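4.2 The open day at Hitthorpe

We held our open day in the lounge at Hitthorpe, with the loveseat, the coffee table and the floor lamp left more or less as a household would have them. Over the season we had 108 visitors, and we're grateful to every one of them for being so generous with their time (and their opinions!). 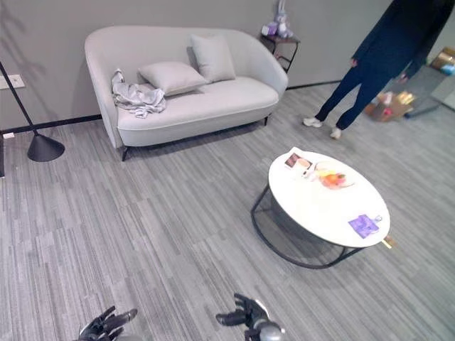

Luzius Aebischer wondered whether a tidy-up of this sort wouldn't go faster with the furniture pulled away from the wall, and whether we'd ever tried it. We hadn't, and we've added it to our list for February. The cloth task drew the longest conversations of the day, partly, I think, because everyone has a favourite way of picking up laundry.
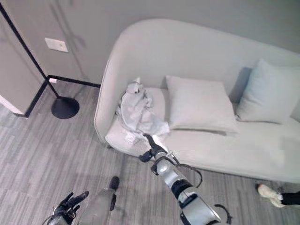 Figure 7. Gripper at the front of the crumpled cloth, left end of the seat.
Photo: Seraina Schwaiger, Ondlow

Visitors were invited to stand as close as they felt comfortable, and we noted their remarks by hand. Soft, pale fabric on pale upholstery is a hard colour match for any vision system, so we had chosen it on purpose.

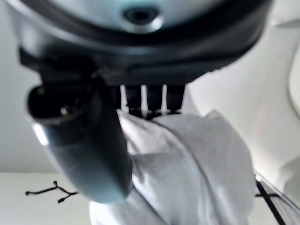
We also kept the wrist views for later study, and went back to them often when writing up the remarks. They're a little blurry in places, but they show the fingers from a side the head camera can't offer.

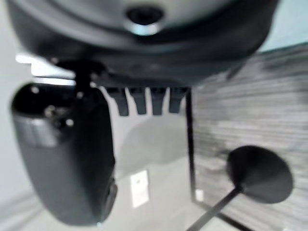

Dewanti Wuisan asked if the same routine would suit her mother's flat, where the rooms are much smaller and the chairs rarely stay put. We'd love to find out, and a home visit is now part of the plan described in Section 5.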